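Home robot with two hands: is the monthly tidy-up package worth the money?

Asked by Lihua Luo
Posted 2026-10-04 in Home help and automation

Hello all. I hope this is the correct section, if not please move it.

My husband and I are thinking to take the Hevley robot on the monthly plan. The company offers it in two forms. You can buy the robot for 3790 and pay nothing more, or you pay 200 every month and they keep the software updated and replace the hands when they wear out. The contract for the monthly form is minimum seven months. There is also an extra package named Sezer, which they call "soft items". It is for pillows, blankets, clothes on the floor and similar things. Without Sezer the robot handles only hard objects, for example cups and boxes.

It is the soft items that matter to me. I had an operation on my back in July and I should not bend. My mother-in-law lives with us and she also cannot bend. In the living room we have many pillows and they are on the floor every evening, because my son uses them for his games.

My questions are:

1. Can the robot pick up a pillow from the floor near a chair, or does it need free space on all sides?
2. Does it damage fringe or tassels? Some of ours were sewn by my aunt and I do not want them pulled out.
3. Is it better to take the monthly form or to buy?

I have asked the seller, but he answered only with a link to the brochure, and the brochure does not speak about tassels. Thank you in advance for your patience with my English.

Answer from Melati Sumampouw
Marked as helpful

Dear Lihua, I have the same robot with the Sezer package, on the monthly form. I will try to answer in your order.

For question 1, it does not need free space on all sides. The work next to an armchair is possible. It does need enough room on the floor in front of the chair for its own legs and for both arms. If you have a low table standing close to the chair, you must move the table first, and a person with a bad back should ask somebody else to do this.

For question 2, please be careful. The setting for grip force has five steps. The robot comes with step 4, and for my taste this is too strong for a pillow with decoration. I use step 2. In the menu it is under Hands, then Soft items, then Grip. The change is not stored until you press Save at the bottom of the page. I missed this the first time and was angry with the robot for one evening.

Both pictures are from the work at an armchair, with a fringed white item at the front of the seat.
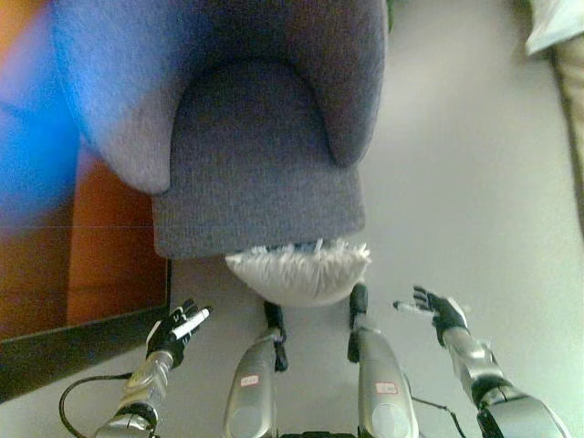
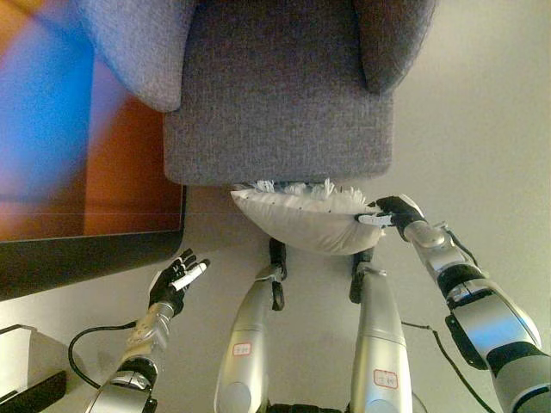 Lihua Luo wrote back that step 2 sounds right for her aunt's sewing, but she would like to know if a heavy pillow then falls out of the hand, and if the package does blankets equally well.

It depends on the filling. With feathers or light foam I have no trouble on step 2. I have one pillow filled with buckwheat, and this one slips on step 2 and also on step 3, so I keep it on the bed and the robot has no business with it. Blankets are weaker. A small one it can lift and lay over the back of the sofa, but do not expect that it is folded. A large blanket drags on the floor and twice it went under the robot's foot. I wrote to the support and they told me to exclude large blankets in the item list, so the answer was polite but it did not solve the matter.

About question 3, I cannot decide for you. I took the monthly form and I am content with it, mainly for the hands. The fingertips are wearing parts and in my home they were replaced once already. If you buy, you pay for them yourself. Ask the seller for the price of one pair in writing before you sign. Ask also if Sezer is included in the 200, as in my contract it was a separate line which I had overlooked.

One small advice more: put the pillows which must not be touched in the list of excluded items on the first day. You show each one to the robot and press Exclude. It takes patience with similar colors, but after that mine has respected the list.

Answer from Udodard

buy it. monthly is always more expensive in the end, just do the math. 200 x 19 months = 3800 and you already paid more than the full price. never had the soft package so cant help with pillows

Answer from Testari

The calculation from Udodard is right only if nothing breaks and you keep it that long. For the back problem you maybe need help for half a year, and then the seven months minimum fits quite well. Check the notice period too. In my contract it had to be given in writing before the last month began, otherwise it was extended.

Also ask for a trial visit at your home. They do not advertise it, but I asked and received one. Use your own pillows for the test, and start with one that your aunt did not sew.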